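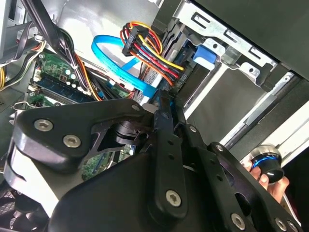
Mise à jour de mars sur la machine de bureau. J'avais promis des mesures de bruit et de température après le changement de ventilateurs, les voici, avec quelques remarques sur la méthode.

Configuration inchangée depuis l'automne : boîtier Feltville moyen format, alimentation Clorketti de 600 W, deux disques mécaniques pour les archives, un SSD pour le système. Le problème de départ n'était pas la chaleur mais un battement lent, audible surtout le soir, que j'avais d'abord attribué aux disques. Après les avoir mis en veille un par un, le battement était toujours là. Il venait des deux ventilateurs de façade, qui tournaient à des vitesses très proches sans être identiques. Deux sources voisines en fréquence produisent une modulation d'amplitude à la différence des deux fréquences, et l'oreille la repère bien mieux qu'un souffle constant.

Première tentative : forcer la même consigne PWM sur les deux connecteurs. Résultat médiocre. À consigne égale, deux ventilateurs du même modèle ne tournent pas à la même vitesse, et l'écart varie avec l'usure des paliers. Dušan Babić m'a suggéré par courriel de faire l'inverse, c'est-à-dire d'écarter franchement les deux régimes pour que le battement devienne trop rapide pour être perçu comme tel. C'est efficace, mais l'un des deux ventilateurs se retrouve alors dans une plage où la grille du boîtier siffle.

J'ai fini par remplacer les deux par un seul Vidmar de plus grand diamètre, fixé sur plots en caoutchouc. Le débit est un peu inférieur sur le papier. En pratique, le processeur se stabilise à 38 °C au repos et la carte mère ne signale rien d'anormal en charge longue. Les disques ont gagné 7 °C par rapport à l'ancien montage - c'est la seule vraie contrepartie, et elle reste dans les limites que je me fixe.

Sur la courbe de ventilation, deux réglages comptent plus que les autres. D'abord l'hystérésis : sans elle, le régime monte et descend à chaque page web ouverte, et ces variations gênent davantage qu'un niveau moyen plus élevé. Ensuite le temps de réponse à la descente, que j'ai allongé au maximum permis par le firmware. La sonde retenue est celle de la carte mère, pas celle du processeur, trop nerveuse pour cet usage.

Valbona Gashi demandait en commentaire si les tapis absorbants Hosbridge valaient leur prix. Sur mon boîtier, non. Ils amortissent les vibrations des panneaux latéraux, mais les miens ne vibraient pas, et le bruit sort par les ouvertures. Un panneau qui résonne quand on le tapote du doigt est un meilleur candidat.

Reste l'alimentation, dont le ventilateur démarre par à-coups à faible charge. Je n'ai pas l'intention de l'ouvrir. Le prochain relevé portera sur les disques, une fois la pièce revenue à sa température d'été.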